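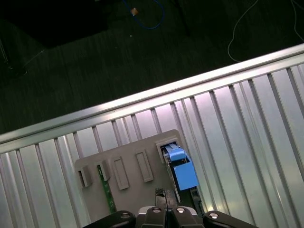

Davgate Assembly, Line 2
Walk-through checklist: connector insertion cell
Wed 8 May
Copies: day shift, night shift, the Kurnon service desk

Marks used: OK, NOT OK, OPEN (needs an answer from someone other than me)

1. Guarding and access

1.1 Door switch stops the arm when the door is opened: OK
Tried at both doors.

1.2 Emergency stop within reach of the loading position: NOT OK
A tall person can reach it. Two of our regular loaders can't without stepping sideways. This was on the last checklist too, with the comment "to be moved." It has not been moved.

1.3 Restart needs a deliberate button press outside the cell: OK

1.4 Floor around the cell clear of cables: NOT OK
Cables belong in the covered run. Tape is not a covered run.

2. Gripper and fixture

2.1 Finger fasteners tight, no visible wear: OK
Checked by hand with the power locked out. The maintenance sheet says to check monthly. I would like to know who picked monthly.

2.2 Panel sits flat on the ribbed bed and can't creep: OPEN
It sat fine for me. Night shift reports that panels turn a little after a failed insertion and have to be squared up by hand. If hands go in there several times a shift, squaring up is part of the job and needs a written method. At present the method is "be quick."

2.3 Grip force set to the value on the cell card: OK
Card is dated July. Please confirm it is still the right value for the small upright connectors, which came in after that.

3. Work at the cell

3.1 Written job description for the cell attendant: NOT OK
There is a poster from Kurnon with the heading "Your new role: process owner." It doesn't say what the process owner does when the arm stops with a part half seated. The attendants have worked out their own answer, and the two shifts have different ones.

3.2 Attendant can take a break without stopping the cell: NOT OK
The old hand benches had a floater. The floater position went away when the cell came in, on the grounds that the cell doesn't take breaks. The person watching it does.

3.3 Lifting and reaching: OK, with comment
Wrist complaints are down, and I am glad to write that. Pushing connectors in by thumb all day was bad work. Neck and eye complaints have come in since, from people who spend the shift staring through a door at something they are told not to touch. I have 13 on file and no column on the form to put them in.

3.4 Stops logged with cause: NOT OK
The log shows 487 stops since the counter was reset. Of these, 43 have a cause entered. The rest say "cleared." The monthly report counts a cleared stop as uptime, so I would read the uptime number with some care.

4. Training and staffing

4.1 All attendants signed off on lockout: OK

4.2 Hand insertion skills kept up: OPEN
When the cell is down the work goes back to the benches. Rustby gave up their benches altogether, and I am told they now send boards out when their cell is down. Before we copy them I would like to see what that costs.

4.3 Staffing after the change agreed in writing: OPEN
The Ljungberg proposal says the hours saved will be "redeployed to higher value tasks." I have asked twice what the tasks are. No list has come back.

Needed before the second cell is switched on: 1.2, 1.4, 3.1 and 3.2 closed, and a reply on 2.2 that comes from someone who has stood a night shift there. The other items can wait for the next walk-through.

Line 2 safety representative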